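Robot cell budgeting

Robot cell budgeting is the planning of money, space and staff time for a small automated workstation, usually one built around a single robot arm. It covers the purchase of the arm itself along with the gripper, tables, mounts, wiring, enclosure, software and the hours needed to get everything running. The term is used mostly by bakeries, kitchens, repair shops, teaching labs and other buyers who are new to automation and have no engineering department to lean on.

The field is younger than industrial robot purchasing and a good deal livelier. A factory buying a welding line hands the whole job to an integrator. A buyer of one arm often does the planning in a spreadsheet, and the methods that have grown up around that spreadsheet are inventive, practical and fun to read about.

Background

Early budgets for single-arm cells tended to list the arm and little else. Buyers then found themselves paying for tables, cable, brackets and safety work out of whatever account had money left. The Zarnov worksheet, a planning form first passed around among food workshops, was an answer to this. It runs to 41 lines, and the arm takes up just one of them. Its layout has been copied widely, and many later forms keep its order even where they rename the headings.

The worksheet was later adapted by Cornolex, a training firm that runs short courses for first-time buyers. The Cornolex version adds a column for "who does this," so that every line carries a person's hours as well as a price. Many planners consider this the single best improvement made to the form.

Main cost groups

Arm. Chosen by reach, payload and repeatability. Beginners often buy too much payload. A bread roll or a small tub weighs very little, but the gripper counts against the limit too, and a multi-fingered hand can weigh many times what it picks up.

Gripper. The group with the widest spread of prices and, for many planners, the most enjoyable part of the job. Simple two-jaw grippers are cheap and tough. Suction suits flat and sealed goods. Hands with several jointed fingers cost more and need more setup, but they can take hold of round or uneven things that defeat the simpler kinds. Budgets usually include a spare set of fingertips or pads.

Tables and mounts. Stiffness matters more than looks. A table that rocks will spoil the accuracy of a very good arm. Clamp-on poles for lights and sensors are priced here, as are plates, leveling feet and floor anchors.

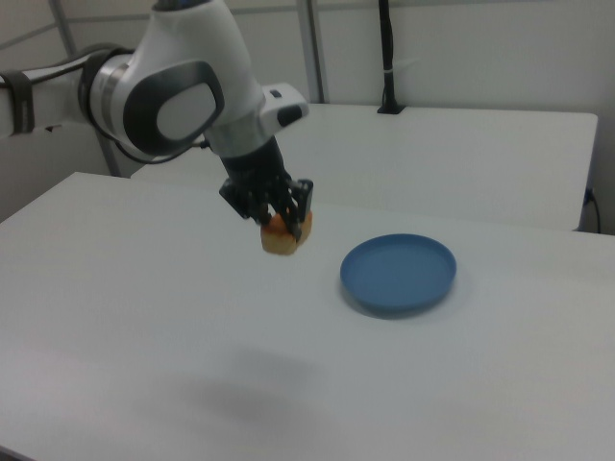

Enclosure and safety. Panels, posts, door switches and an emergency stop belong in this group, together with the risk assessment. The assessment has to look at the whole job, including the gripper and whatever it holds, so a collaborative arm does not take this line to zero. Plain, light-colored panels are popular in cells that use vision, as they keep backgrounds simple.

Power, air and cabling. Often left until last and often underpriced. An arm's own cable set may be too short for the room, and outlets are seldom where the plan wants them. The Zarnov worksheet asks for a drawing of every cable run before any money is spent.

Test goods. Any cell that handles food, parts or packages needs a supply of them for practice. A bakery trial can go through 200 rolls before the grip force is settled. Some planners use molded stand-ins for the first stage and switch to the real thing later, when squashing and crumbs begin to matter.

Labor. Setup, programming, cleaning and training. In a first project this group is commonly larger than the gripper and the tables put together.

Reserve. Money held back for changes. See Disputes, below.

The Peñalver method

The Peñalver method is a way of ordering purchases so that each one answers a question before the next is made. A buyer starts with the object to be handled, borrows or rents a gripper, and tests the grip by hand on a bench. The arm is picked only after the gripper is known. The enclosure comes after the arm, when its real reach has been measured.

Supporters like how early it brings people into contact with the real task. The drawback is time. One published plan that followed the method ran 19 weeks from first bench test to first full shift, with long gaps spent waiting on deliveries. Buyers with a grant that must be spent by November, for instance, may have to order several items at once and accept the risk.

Renting and secondhand equipment

Rental has opened the field to very small shops. A rented arm lets a buyer run a real trial, and many rental contracts put part of the fee toward purchase. Secondhand arms are another good route – some come off light duty with fewer than 2,000 hours on the joints – but the controller, teach pendant and software license should be confirmed in writing, as replacing any of them can wipe out the saving.

Florkex, a secondhand dealer, popularized the "bench hour," an hour of supervised running on the buyer's own goods before the sale closes. The practice has spread to other dealers.

Disputes

The size of the reserve is the liveliest argument in the field. Zarnov-style planners set it as a share of the full total. Peñalver planners size it line by line, with the most going to the gripper and almost none to the tables. Cornolex teaches both and asks students to compare the results.

There is also disagreement over whether staff hours belong in the equipment budget at all – grant rules often exclude them – and many planners now keep two totals side by side.

See also

End-of-arm tooling
Equipment leasing
Machine risk assessment
Total cost of ownership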